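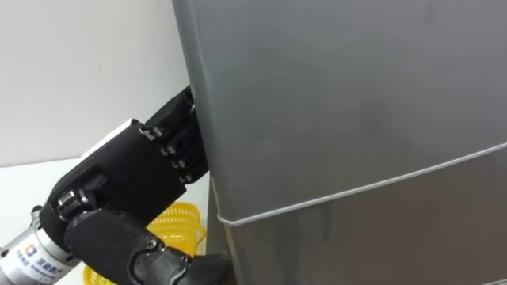 **Who decides when a run has to stop?** The person holding the stop button. They don't need agreement from the operator, and the run is logged as `stopped_by_spotter` whatever the reason.

# Aveler Door Tasks: data card and working rules

Aveler is a set of recordings of a humanoid robot opening and closing household appliance doors, mostly refrigerators. It is maintained by the Perketum group. This file covers what is in the set, the rules the runs were recorded under, and how to report a problem. If you want to add runs of your own, follow the same rules or your runs will be kept in a separate branch.

## Contents

| Split | Episodes |
|---|---|
| train | 506 |
| held out | 23 |
| total | 529 |

Each episode has a head view, a fixed room view, joint states, and a plain text note from the operator. The two videos share a clock. Joint states are saved by Pronenano, our logging tool, and need version 2 of the reader. Version 1 opens the files but drops the finger joints without a warning.

Failed runs are kept. Please don't filter them out and then report a success rate on what is left.

## Room rules

1. One robot, one operator, one spotter. Visitors stay outside the door while the motors are powered.
2. The support ropes stay on for every run that involves walking. Check the slack with the robot standing at its start pose, then again at the appliance.
3. Nothing made of glass on the desk or inside the refrigerator. Use the plastic basket.
4. The spotter stands on the side away from the door swing.
5. Keep 40 inches clear behind the robot. Bags, chairs and spare batteries go in the hall.
6. Before powering on, walk the path yourself and look at the floor.

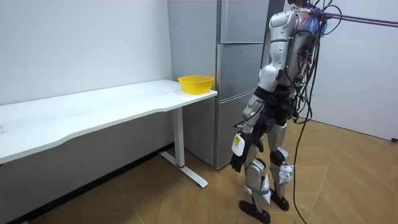

Loose cables are the most common thing written up in our run notes. A cable may reach the floor, but it must not cross the path of either foot, and it must have enough length for the robot to turn fully toward the appliance. If a foot touches a cable, stop the run. Do not try to step the robot off it under remote control.

## Door contact

- Approach the door edge slowly and close the fingers before adding any pull.
- Pull limit is 20 newtons for the first inch of travel. Most refrigerator seals let go before that. If yours doesn't, raise the limit in the config and say so in the note.
- Don't pull on a seal or a shelf rail. Grip the door itself.
- If the fingers slip twice on the same door, end the episode and wipe down both the hand and the door edge.
- Never leave a hand hooked on a door while changing modes. Open the fingers, back off, then switch.

The last one was added in December after a mode change made the arm drop to its rest pose with the fingers still closed. The door hinge was bent and had to be replaced. There is no video of it in the set, as the logger had already been stopped.

## Stop reasons

Use one of these in the `end` field:

- `done`
- `failed_grasp`
- `failed_open`
- `balance`
- `cable`
- `stopped_by_spotter`
- `other` (write what happened)

Older runs also have `quinlan_fault`. Quinlan was the name of the first control stack, and the tag covers several different errors that we can't separate now. Treat it as `other`.

## Known problems

- Room view exposure shifts in a few evening runs.
- Some operator notes say "top door" and some say "upper door". They mean the same thing.
- The force values are estimated from motor current. They are fine for comparing runs on the same appliance and should not be used as measured forces.
- Basket position was not fixed between runs. Don't use it as a landmark.

## What these rules are not

These are lab rules. They don't replace a risk assessment for your own site, and following them doesn't mean a setup meets any published safety standard. If your building has stricter rules, use those.

## Reporting

Open an issue with the episode ID and the time in the clip. For anything that looks like a safety problem, put `SAFETY` at the start of the title. Those get read first, and the episode is pulled from the download until someone has looked at it.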